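Munness Guest Rooms: Frequently Asked Questions
Last updated 21/12/2020
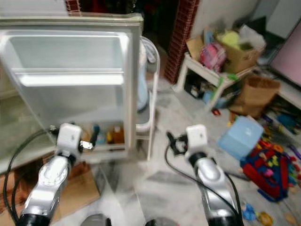 Small refrigerator with bottles in the door bin

When can I check in?
From 3 p.m. If you expect to arrive after 9 p.m., call the desk that day and we will give you a door code.

When is check-out?
11 a.m. Late check-out is sometimes possible outside June, our busiest month. Ask the evening before.

Do you have parking?
There are spaces behind the building, entered from Casmont Street. They cannot be reserved. The public garage at 191 Casmont Street is open all night.

Can I keep food in my room?
Yes. Please take everything with you when you leave. Food left behind is thrown out the same day. There is no stove in the rooms.

Are pets allowed?
Dogs only, in the ground floor rooms. Tell us when you book.

How do I get there by bus?
Take the 272 to the Stępień Hall stop and walk back one block. The last bus leaves downtown at 10:40 p.m.

What if I need to cancel?
You can cancel free of charge up to 48 hours before arrival. After that we charge for the first night.

I lost my key. What now?
Come to the desk with a photo ID. A replacement costs $10.

Is there Wi-Fi?
Yes, in all rooms. The password is on the back of your key card.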